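Re: [handheld-kits] Sterenby two-hand kit, worth the money?

We've had the Sterenby kit since February, so I can answer most of this.

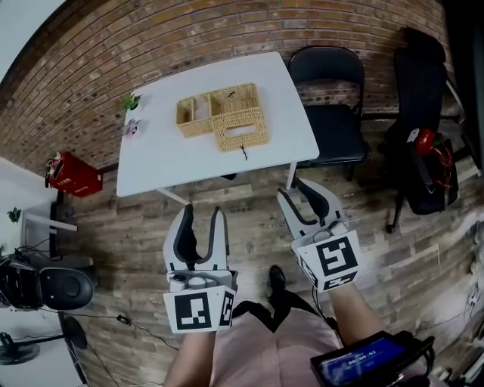 The order came in one case with both grippers, the marker cubes already fitted, the charger and a printed setup sheet. Our purchase went through Ruawai, who resell it. I haven't bought direct and can't tell you if the price is any different.

> We are a small shop looking at handheld grippers for collecting
> demos of household tasks, opening boxes, moving small things on
> a table, that sort of work. Right now we are choosing between
> the Sterenby pair and the Privthorpe one. Questions:
>
> How long does setup take in a new room?
> Do the cubes hold up or do they need recalibrating all the time?
> Can one person run it alone?
> Is the support plan worth paying for?

Setup in a new room takes us 9 minutes if the floor is clear. Most of that is moving furniture and checking the lights. The first few rooms took a lot longer because we were reading the sheet as we went. Do the lighting check in the order the sheet gives. We skipped it once and lost the whole morning's recordings to bad tracking.

The cubes are fine. Each gripper has a white one at the base with the black markers printed on it, and it has to stay clean and stay in view. Our first pair still works. One got a scuffed corner when it was dropped and tracking on that hand got worse, so we replaced it. You have to recalibrate after a swap. Otherwise we do it at the start of the day and leave it alone.

The fingers are white with black pads on the inside. The pads are the part that wears. They grip cardboard and plastic well. Wicker is harder, and we have been using a lidded wicker box on a table as one of our regular test items for that reason. A pad can catch on the weave if you come in at a steep angle. Coming in flatter helps. Order spare pads with the kit, as Ruawai took 2 weeks to get them to us when we ran out.

One person can run it alone, yes. Both hands are busy during a take, so put whatever you use for timing where you can read it without letting go of anything. Keep takes short. Your forearms will get tired before the batteries do. We stop after 100 takes and switch operators.

On the support plan, I would skip it for the first year. We paid for it and used it once, for a firmware question that was already answered in the manual. If you expect to go past 1,000 takes a month it might make more sense, since pads are discounted under the plan.

I only had the Privthorpe pair for a short loan. It is lighter, and the trigger has a shorter pull, which I liked. The export software was the problem. Files from the left and right hands came out separately and had to be lined up afterward. The Sterenby kit writes them together. They may have fixed that by now, so ask them before you rule it out.

Two complaints about the Sterenby kit. The case foam is cut so tightly that the cubes rub when you pull the grippers out, and we ended up trimming it. The charger cord is also too short to reach a table from a floor outlet, so plan on a power strip.

If you want sample recordings to try in your own pipeline, write to me off list. I can share some of the box takes from the Zurotby project.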